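Plondero Dream Meanings
README and data card

Plondero is a collection of short dream meanings in English, of the type that is printed in almanacs, in small dream books and on the back pages of calendars. One entry has a sign (what the dreamer saw), a meaning (what it is said to announce) and sometimes an advice. We collected 1,779 entries. After cleaning, 1,660 are in this release.

The collection is made for people who study folk belief and the language of fortune-telling, and for hobby readers who want to search an old dream book without turning pages. It says what the books say. It does not say that the books are right.

What one entry looks like

sign: losing a tooth from the upper row
meaning: News from an older relative. If there is no pain, the news is good.
advice: Tell the dream to running water before breakfast.
theme: body
source: D
note: the same sign has a bad meaning in source P

Fields

sign – The thing, person, animal or action seen in the dream. Written in lower case, without a period.
meaning – The text of the meaning in the wording of the source, with old spellings changed to modern American ones.
advice – What the dreamer should do. Empty in many entries. An empty field means that the source gives no advice, and never that we skipped it.
theme – One of 55 themes. The full list is in themes.txt, with a short explanation for each theme.
source – One letter for the source, see below.
note – Free text by the person who typed the entry. Please do not treat this as part of the source.

The file is tab-separated text in UTF-8. The first line has the names of the fields. There are no quotation marks around the fields, so if your spreadsheet program adds them when you save, please remove them before you send us corrections.

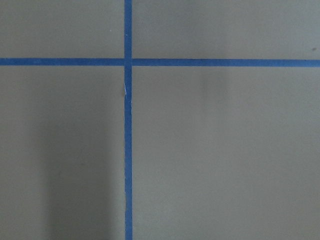

Sources

D is the Deng family notebook, which is written by hand. It has dream signs in the order in which somebody remembered them, so a snake comes between a wedding and a broken bowl. The family allowed us to type all of it except the pages with names of relatives. The notebook mixes English and Chinese; where a meaning is only in Chinese, the translation is ours and the note field says "translated".

P is the Plutside Dream Almanac, a thin printed book with no author on the cover. It is sorted by the alphabet and its meanings are very short. Many of them are about money, letters and visitors. Our copy has water damage in the letter S, and this is the reason why there is "shoe" but no "ship" from this source.

M is a group of loose calendar pages. They have a dream sign for each day, together with the phase of the moon. We kept the sign and the meaning and left out the moon, as the pages are not complete and the phases cannot be checked without the year.

How the entries were typed

Shuzhen Luo typed sources D and M. Zhuoran Yan typed source P and compared a part of D with the notebook a second time. We used no automatic reading of the pages. The handwriting in D is clear at the beginning and becomes small and tired toward the end, and some words there are our best guess. These words have a question mark in square brackets after them.

Cleaning

An entry was removed if:
– it repeats another entry of the same source word for word
– the meaning could not be read
– it names a living person
– it is only a lottery number with no other meaning

The last case was the most difficult. Source P likes to give a number to each sign, for example "a white horse, 60". When there was a meaning next to the number, we kept the meaning and moved the number to the note. When there was only the number, the entry went out.

We did not remove entries which contradict each other. A dream of fire is good in D, bad in P, and in M it depends on whether there is smoke. Readers of such books know this situation very well, and it would be a loss to make it tidy.

Themes

The themes are our own work and they are the weakest part of the data. "Water" and "travel" overlap, since crossing a river is in both. We put an entry in the theme of its first noun, unless the noun is "person" or "thing". So "river with a boat" is in water, and "boat on a river" is in travel. If you compare themes, please think about this rule first. Zhuoran prefers that an entry can have more than one theme, and maybe the next release will be made in this way.
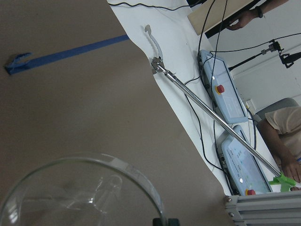 Shuzhen Luo

I want to add something about the health entries. A number of meanings promise that an illness will end, or warn that one is coming. In the notebook there are also remedies, such as sleeping with a certain stone under the pillow or turning the bed to the east. Please do not show these to people as medical advice. In the file they have the theme "health", so it is easy to leave them out. If you build a public search page with this data, I ask you to leave them out or to put a clear sentence above them.

Some meanings are also unkind. They speak badly about widows, about people who limp, and about daughters in general. I typed them as they are. The word "harsh" stands in the note field of these entries, but I was alone in deciding this and another reader would mark others.

Known problems

– "Dove" and "pigeon" are separate signs, although in D they are surely the same bird.
– In source M the word "suit" can mean clothes or a court case. The note says which one we chose.
– Some advice fields end with a comma where the calendar page was torn.
– The translation of "auspicious" words in D is not consistent. You will find "lucky", "good" and "favorable" for the same character.
– Signs which begin with "to" ("to fly", "to fall") are sorted under T in the printable version. This will be corrected.

Changes

October: added the rest of source M, split "house" into "house" and "door", corrected the spelling of many plant names.
Before that: first version, only D and P.

Use and thanks

You can copy, print and change the data for any non-commercial purpose. Please name Plondero and keep the source letters, so that another person can find from which book a meaning comes. The printable version was laid out with the Imuteo page templates, and these have their own license, which is in the folder "print".

Corrections are welcome. Please send the sign, the source letter and the text as you think it should be, and if you own another copy of the Plutside almanac with a dry letter S, we would be very happy to hear from you.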